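Nundel 公寓 洗衣角

首页 > 图集 > 家务空间

更新于 2025-03-07

这一页收的是 Nundel 公寓的洗衣角。地方不大，一台前开门的滚筒洗衣机，上面叠着另一台机器，左手边接一组白色柜子。厨房和走廊的照片在另外两页，这页只放洗衣的部分。

洗衣角是二月份弄完的。原来洗衣机在卫生间，门一开就顶到洗手盆，人得侧着站才能把衣服拿出来。搬过来以后，机器前面能放下一只篮子，人也蹲得下去。为了接进水和排水，墙根重新走了一段管，管子藏在柜子后面，留了一块可以拆的背板。

叠放的位置高219厘米，是量了两遍以后定的。第一遍只量了机器本身，没有算中间的连接架，也没有算上面要留的缝，装的时候差一点进不去。做柜子的是 Fernum，他们来量的时候提醒了这件事，图纸改过一次。如果也打算这样叠，先把连接架买回来再量，省得返工。

洗衣机门朝左开，左边正好是柜子。开满以后门会伸到柜子那一侧，所以那一侧没有装突出来的把手。这是安装前就要想好的，门的方向多数机器不能换。有些型号可以换，要看说明书，也要问清楚换了以后保修怎么算。

柜子下面留了一格不装门，里面的灯光偏暖。当初想的是放洗衣液和夹子，后来又觉得夹子放在阳台更顺手，就只留了洗衣液和一盒衣领净。台面平时空着，叠衣服用，晚上叠，第二天早上各人自己拿走。

深浅两色的衣物我们是放在一只编织篮里的，要洗的时候才分。分两只篮子试过一个星期，第二只总是满得慢，占着地方，就收起来了。

洗衣机前，白色和黑色的衣物

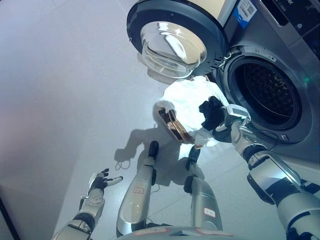 编织篮放在筒口前的地上，洗衣机门开着 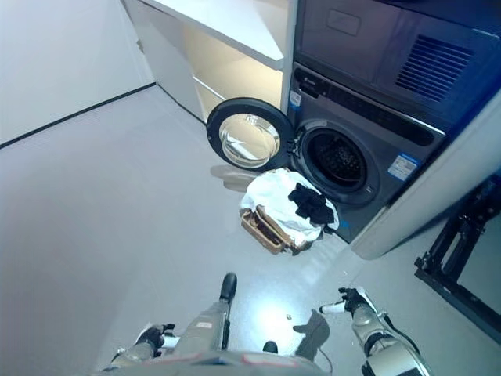 白色的床品和毛巾占了每周洗衣量的一大半，深色的主要是T恤和长裤。两种颜色一起洗的情况不多，偶尔只差一两件就凑一筒，用冷水短程序，深色那件要是洗过很多次、不再掉色的。新买的黑色衣服头三次都单独洗，这一条我们家没有例外。有一回一条新的黑裤子跟枕套一起进去，枕套后来一直发灰，泡过两次也没有回来，现在当抹布用。

床单容易把别的东西裹在里面。洗完拿出来是一个大团，中间的袜子还是湿透的，跟没甩过一样。我们现在洗床单就只洗床单，最多加两个枕套。枕套把拉链拉上，扣子扣上。大件抖开了再放，一截一截送进去，不要整团塞。

篮子先放到筒口正前方，再开门。这个顺序看着没什么，但是门开满以后人要绕，手里抱着衣服就会掉袜子。取衣服也是一样，篮子靠近一点，湿衣服直接落在篮子里。编织的篮子怕潮，湿衣服放久了底下会有味道，所以拿出来就去晾，或者在篮子里垫一块旧毛巾。垫的毛巾每周换。

口袋在放进去之前掏。纸巾最麻烦，一张就够把整筒深色衣服粘满白屑。粘上了先别急着重洗，等衣服干透，拿到阳台上抖，剩下的用滚刷粘，多数能弄干净。皮带、带金属扣的小东西另外放，进筒之前摸一遍裤腰。

关于门圈。滚筒口那一圈橡胶的褶里会积水，还会积头发和小线头，洗完用干布沿着里面擦一圈，底部翻开来擦。擦完门不要关死，留一条缝，第二天早上再合上。家里有小孩或者有猫的，留缝要小心，合门之前看一眼筒里。我们以前在卫生间的时候偷懒，不擦，门圈下半部分起过黑点，用了不少办法也没有完全去掉。搬过来以后换了一条新的门圈，连工带料跟左边那组柜子的改动一起结的账，一共1,786元，其中柜子占大头。

洗衣液用的是 Chornovol 的无香型，按瓶盖上最低的那条线倒。倒多了漂不干净，毛巾会发硬。我们这边水偏硬，从 Skovton 搬来的头一个月没有调整，洗出来的深色衣服上有浅浅的印子，后来加了一次漂洗就好了。柔顺剂不常用，毛巾基本不用，用了吸水会变差。

抽屉式的洗衣液盒每个月拔出来冲一次。抽的时候要按住中间那个小片，硬拉会断。冲完把盒子的凹槽也擦一下，里面常有一层滑的东西。排水过滤口在机器下方，两个月清一次，底下先放一个浅盘，旧毛巾围在旁边，慢慢拧，水是一股一股出来的。上次清出来一枚硬币、两个发卡和一截鞋带头。

噪音问过几次，统一写在这里。机器脚下的地面要平，用水平尺在机器顶上横竖各放一次，四只脚都要吃住力。我们刚装好那几天甩干的时候柜子跟着响，查下来是右后脚悬着一点，调了以后好多了。柜子和机器之间留了缝，没有贴死。缝里会落灰，用长柄的扁刷子可以够到。橡胶减震垫买过一套，叠放的情况下不建议用，垫子软，机器整体会晃得更厉害，我们用了一天就拆了。

插座的位置改过。原来在机器正后方，拔插头要把整台机器拖出来，现在移到柜子里面侧板旁边，伸手就能够到。进水龙头也在同一侧，出远门之前关掉。

还有一点没有解决的是晾。叠衣服的台面长100厘米左右，一个人叠够用，但是没有地方临时挂刚熨好的衬衫。想过在柜子上方加一根短杆，量下来挂上长袖会碰到机器面板，就先放着没做。可能会换成墙上可以折起来的那种，等看到合适的再说。

柜子和台面的尺寸图在下载页，是 PDF，里面标的是完成面的尺寸，没有算墙砖厚度。照着做的话请自己再量一遍，老房子的墙很少是直的，上下能差出一截。

同一套房子的其他图集：走廊储物柜，厨房水槽一侧，阳台晾衣区。阳台那一页还没有整理完，先放了平面图。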